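Wivance Textile Reference
Search articles, terms, fibers... Go
Print | E-mail this article
142 shares | 8 comments

Weft-knitted fabric

Weft-knitted fabric is a textile made from one or more yarns running crosswise through the cloth and formed into interlocking loops. Each loop is drawn through the loop below it. The method is used for sweaters, T-shirts, socks, underwear, blankets, and many household cloths. It is distinguished from warp knitting, in which the yarns run mainly along the length of the cloth, and from weaving, in which two sets of yarns cross at right angles without forming loops.

Hand knitting with two needles produces a weft-knitted fabric. So do most household knitting machines, and so do the circular and flat-bed machines used in industry.

Structure

The basic unit is the stitch, or loop. A loop has a head, two legs, and two feet. The feet are joined to the neighboring loops in the same row by the running yarn. A horizontal row of loops is called a course. A vertical column is called a wale. The number of courses and wales in a given length, multiplied together, gives the stitch density.

A loop pulled from back to front shows its legs on the face of the fabric and is called a knit or plain stitch. A loop pulled from front to back shows its head and is called a purl stitch. The two are the same loop seen from opposite sides. All of the common base structures are arrangements of these stitches.

Two further elements are used to vary the base structures. A tuck stitch holds the previous loop on the needle while new yarn is laid in, so that two or more yarns are later cast off together. Tuck stitches make the fabric wider and thicker. A float, or miss stitch, passes the yarn behind a needle without forming a loop. Floats make the fabric narrower and reduce its stretch across the width.

Base structures

Plain, also called jersey or stockinette, has all its knit stitches on one side. It is made on a single set of needles. The cut edges curl, the sides toward the back and the top and bottom toward the face. This curl results from the bent yarn trying to straighten and must be allowed for in cutting and sewing.

Rib has wales of knit and purl stitches side by side. In the relaxed state, the purl wales draw behind the knit wales and the fabric narrows. When pulled, it opens out again, and for this reason rib is used at cuffs, necks, and waistbands. Balanced ribs do not curl.

Purl fabric, known to hand knitters as garter stitch, alternates knit and purl courses. It stretches well lengthwise, lies flat, and looks the same on both sides. It is thicker than plain fabric of the same yarn.

Interlock consists of two rib fabrics locked together. Both sides show knit stitches. The fabric is firm, smooth, and fairly heavy, and it does not unravel as readily as plain.

Gauge

The word gauge has two meanings that are often confused. In hand knitting it is the number of stitches and rows in a measured square of fabric. In machine knitting it is the number of needles in one inch of the needle bed. A high machine gauge calls for fine needles and fine yarn.

The gauge of a machine does not fix the density of the fabric taken from it. Loop length, set by how far each needle draws the yarn down, has a greater effect. Two fabrics from the same machine and the same yarn may differ widely in weight and width if their loop lengths differ. Mills therefore record loop length for each style, usually as the yarn length in a counted number of wales. The Clundard system, an older method found in some mill records, instead gives a single figure for yarn length in one complete course. Clundard figures cannot be compared between machines unless the number of needles is also known. A course recorded as Clundard 154 on a narrow bed and the same figure on a wide one describe very different cloths.

Yarns

Almost any yarn flexible enough to bend around a needle can be knitted. Cotton is common for garments worn next to the skin. Wool is valued for its bulk and its ability to recover after stretching. Acrylic is used widely in place of wool and is easier to wash by machine. Polyester, nylon, viscose, and linen are also used, alone or in blends. A small share of elastane is often fed in with the main yarn to improve recovery.

Knitting yarn generally has less twist than weaving yarn. A highly twisted single yarn tends to turn back on itself in the loop, and the wales of the fabric then lean to one side. The fault is called spirality. It is most visible in plain fabric and can cause the side seams of a garment to move toward the front after washing. Plied yarn, with its plies twisted opposite to the single strands, largely avoids the problem.

Mechanical behavior

A woven fabric resists pulling along its yarns because those yarns are already nearly straight. In a knitted fabric, the first effect of a pull is to change the shape of the loops. Yarn moves from the heads into the legs, or the reverse, and the cloth grows in one direction while shrinking in the other. Only when the loops can change no further does the yarn itself carry the full load.

Recovery depends on friction between loops and on the springiness of the fiber. Cotton plain fabric recovers slowly and may stay bagged at the elbow or knee. Wool recovers better, particularly when steamed. Washing with gentle movement helps most knits return toward their relaxed dimensions.

Knitted fabric also drapes and crumples freely. It bends easily in every direction and has low shear stiffness, so a loosely held piece gathers into rounded folds. Sharp creases are less common than in woven cloth. Heavy knits hung from a single point may lengthen under their own weight, and they are best stored folded.

Faults

A dropped stitch is a loop that has left the needle without being secured. In plain fabric it can run down the wale and form a ladder. A needle line is a vertical streak left by a bent, worn, or badly seated needle. Barré is a horizontal stripe caused by yarn that differs in thickness, tension, or dye uptake from the yarn beside it.

Snags occur when an outside object catches a loop and draws yarn from its neighbors. The raised loop should not be cut. It can usually be eased back by stretching the fabric gently on either side, or drawn through to the reverse with a blunt needle.

Pilling is the forming of small balls of tangled fiber on the surface. It is common in loosely twisted yarns and in blends where a strong fiber anchors the pills in place. In the Boström rub procedure, two pieces of the same cloth are rubbed face to face and then compared with an untouched piece under low side light. Results are given as a grade and are valid only for the finish tested.

Finishing

Fabric leaving a knitting machine is under strain and will shrink if cut at once. It is left to rest, then washed or steamed, and dried at a controlled width. Circular fabric may be finished as a tube or slit open. Hand-knitted pieces are treated in a similar way by blocking, in which the damp piece is laid out to its intended size and left to dry.

Dyeing may take place at the fiber, yarn, or fabric stage. Deep reds and rust shades on cotton often need repeated rinsing to remove loose dye. A pale cloth pressed against the damp fabric will show whether color is still being released.

See also: Blocking; Circular knitting machine; Loop length; Spirality; Warp knitting

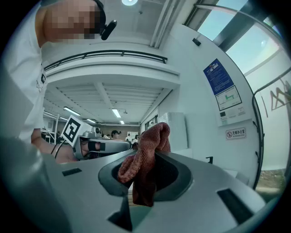 By the Clarnach Textile Desk | Wivance Textile Reference | Updated Jun 4, 2023

Terms in this article follow American trade usage. "Stockinette" is kept for hand knitting and "jersey" for machine-made cloth, although the structure is the same. Weights and loop lengths are covered under Fabric measurement.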